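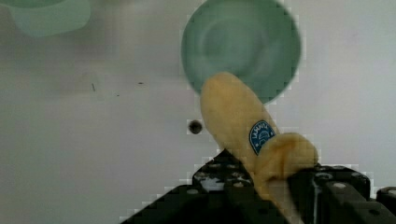 Oct 18, 2021

I've gone and joined the allotment waiting list again. Murthorpe has two sites, the big one behind the church and the little one down Ellwood Lane, and I've put my name down for both because I'm greedy. I'm number 93 on the big one. The lady on the phone was ever so cheerful about it and said people do drop out over the winter, so I should ring back in February and see how I'm getting on.

In the meantime I'm carrying on with pots. The yard gets sun until lunchtime and then it's all shade, but I had a decent year for salad and a frankly silly year for runner beans – we were eating them with everything, and I still have two bags in the freezer that I keep moving to get at the peas. Tomatoes were rubbish. Blight got the lot in August, three days after I'd been bragging about them to my sister!

My compost is coming along, though. I started the bin in spring with kitchen scraps and cardboard (tea bags, peelings, fruit skins, egg boxes torn up small) and for months it was just a smelly, slimy heap. Then I read an old gardening book by Ingvar Eyvindsson that I picked up at the Holier book fair for 50p, and he's very stern about adding more brown stuff than you think you need. So in went all the paper and dead leaves I could find, and it's turned lovely and crumbly at the bottom.

Garlic next. I've got two bulbs to split up and a deep trough to put them in, and I want them planted before the weekend if the rain lets up. Has anyone grown it in a container before? I've no idea how far apart to put the cloves.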